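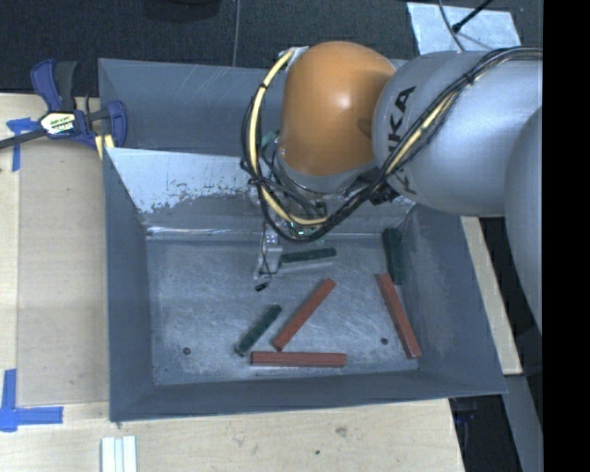

Ntuli Cable Wrap, 8 mm

Item no. 717
Sold in packs of 2 coils

Spiral wrap for keeping loose cables together behind a desk, a TV stand or a workbench. Wind it on by hand, starting at the plug end. You can bring a single cable out between turns wherever you need it and carry on wrapping the rest.

Coil length: 600 cm
Color: black or natural
Material: polyethylene
Cut with: scissors or side cutters

Do not use outdoors in direct sunlight. Do not wrap cables that are already damaged. Leave some slack where a cable has to bend.

The natural color yellows slightly with age. The older Prillitix wrap has been discontinued, and its end caps do not fit this size. Order Erero caps instead, sold separately.

Shipping
Orders ship from our Wistaslow warehouse. Black is in stock. Natural is back in December.

Returns
Unopened packs only. Cut lengths cannot be returned.

For larger quantities, write to Malou Eyvindsson in trade sales and include the item number.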